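Small Forges Should Stop Quoting by the Pound

Most closed-die forge shops in this country still price their work by weight. A buyer sends a drawing, the estimator works out the finished weight, adds flash and scale loss, multiplies by a rate, and puts a die charge on a separate line. The method dates from a time when a shop ran one part for a week. It does not fit the orders that small shops receive now, and I think it is a large part of why so many of them lose money on work they were pleased to win.

Consider a steel yoke with a finished weight of 13 pounds. At 2,000 pieces, setup is a minor item. The dies go in once, the heater is brought up once, and the crew reaches a steady rate before the first break. At 300 pieces, the same setup is spread over a run that is finished before the afternoon. The steel cost per part is nearly the same in both cases. The press time per part is nearly the same. The setup cost per part is more than six times higher, and a rate per pound has nowhere to put it.

Estimators know this, and they correct for it with a small-lot adder. In the shops I have worked with, the adder is a percentage, usually old, and usually the same for a simple flange as for a part with a deep rib and two preform stages. Padmavathi Thomas, who ran estimating at Begay Forge for a long stretch, kept a notebook of actual setup times next to the quoted ones. The quoted times were the same on every page. The actual times varied by a factor of four, and the worst jobs were the ones the sales desk liked best.
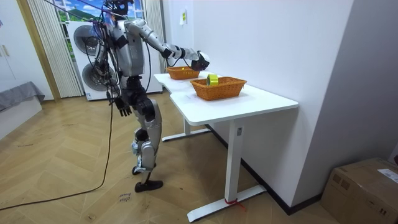
A better quote has three parts. The first is material, priced on cut weight and tied to a published index on the day of order. The second is setup, charged per run and stated openly. The third is press time, charged by the hour at a rate that includes the furnace, the trim press, and the people. None of these figures is hard to get. A shop that keeps run sheets already has them, though often in a drawer.

The usual objection is that buyers will not accept it. Purchasing software asks for a piece price, and a quote that arrives in another form is set aside. This is a fair point and it has a simple answer. The piece price can be calculated from the three parts at each quantity and shown as a table. The buyer types in one number. The difference is that the number is right for that quantity, and the buyer can see what a larger release would save.

Kamala Devadiga, who buys forgings for Worent, told me she prefers the table. She had been splitting one annual order into monthly releases because her unit price did not change when she did so. Once the setup charge was visible, she moved to four releases a year. Her inventory went up slightly and her total spend went down. The forge got longer runs without asking for them.

There is a stronger objection, which is die life. Wear does not follow press hours closely. It depends on steel grade, part temperature, lubricant, and how long the hot part sits in the lower die. Some shops fold die upkeep into the hourly rate, and this undercharges for stainless. I would keep a separate resink allowance per thousand strikes by material group, and review it every May along with the scale loss figures. Erna does it this way and their allowance for stainless is now well above the one for carbon steel, as it should be.

Some work will leave when the quotes change. Short runs of difficult parts will look expensive, because they are. Owners find this hard to watch, especially with an idle hammer on the floor. But an idle hammer does not burn gas or wear out a die set, and a crew that is not fighting a bad setup can be put on maintenance that has been put off since the last shutdown.

Fostus made the change two years ago and dropped a group of low-volume parts that had been on its books for decades. Several came back at the new price within the year. The rest went to a competitor that still quotes by the pound.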